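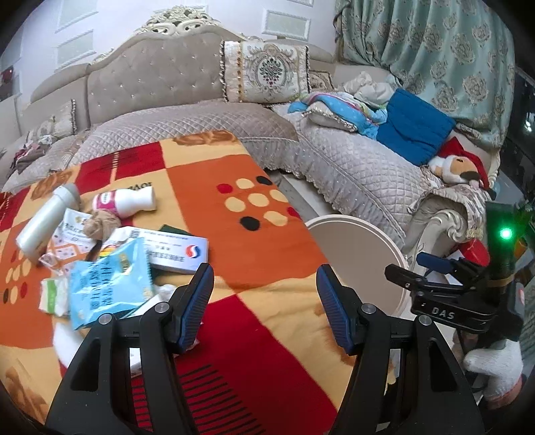 A patchwork cloth in orange, deep red and cream, with a bottle on the table.

Drop-in pitches and the second-innings problem

The Marchand ground replaced its fixed square with drop-in pitches in February. Each tray is grown off site at Grodness, moved by trailer and lowered into a concrete bed 200 mm deep. The club plays 4 matches on a tray before it is lifted.

Seam bowlers noticed the change first. A tray drains evenly from the base, so the surface loses moisture at one rate from end to end. Bounce stays true for longer, and the worn patches that spin bowlers rely on form late or do not form at all. First-innings totals above 300 have become common. Sides batting second have had little to fear from the pitch itself.

Gundavix, the contractor, has responded by raising the clay content and cutting back the rye grass. The rolling schedule was shortened as well. 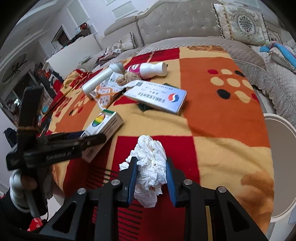 What the clay does

Clay shrinks as it dries. A higher share of it gives a harder top and wider cracks, and a ball landing on a crack edge can keep low or turn sharply. The risk is early breakup, which the umpires at Fateck reported on a similar mix last season. Marchand will test its new tray in a two-day match starting Wed 3 April, with moisture readings taken at both ends before each session.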